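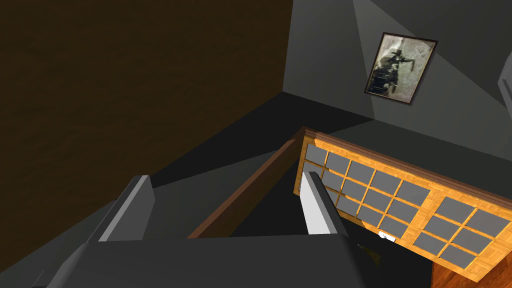

Rules for Reporting Door-Opening Trials in Simulation
Project report, Marlina Sutanto and Idrisa Okoth
October 30, 2022

1. Background

Our lab course uses a kitchen simulator called Vorkwood. Groups train a gripper to open cabinets and then report a success rate. The rates in past reports could not be compared. One group counted a door as open when it moved at all, and another wanted it fully open. We were asked to write a short set of rules and test them on our own runs.

2. What we used

The policy was Zirkel, trained by last year's group and left unchanged. We logged 537 trials on hinged doors. Drawers were left out. The logging script is in the Sumampouw folder on the course drive. It needed small changes to save the door angle at every step.

3. The rules

3.1 A trial counts as a success if the door reaches 68 degrees and stays there for two seconds with the gripper off the handle.

3.2 The start pose of the arm and the random seed are written down before the run. A seed may not be swapped afterward.

3.3 Any contact between the fingers and a glass pane is logged, even if the door opens. The trial is then marked "success with contact" and listed on its own line.

3.4 Pushing on the door frame is allowed. Pulling the door by its top edge is not, and the trial is marked as failed.

3.5 A trial stopped by a simulator crash is repeated once with the same seed. If it crashes again it is reported as a crash and stays in the total.

4. Problems we had

Rule 3.3 caused the most arguments. In Vorkwood the panes and the wood were one collision shape, so the log could not tell them apart. We split the shape by hand for the glass doors. Trials run before the split were thrown out and are not in the total.

Our first draft used a safety checklist from 2014 that came with the real arm. Most of it covers emergency stops and floor markings, and we kept only the part on recording start poses.

5. Still to do

The Nosivix group will score the same logs in December without seeing our marks. Rule 3.4 needs a clearer definition of "top edge" before then, and Idrisa is writing it.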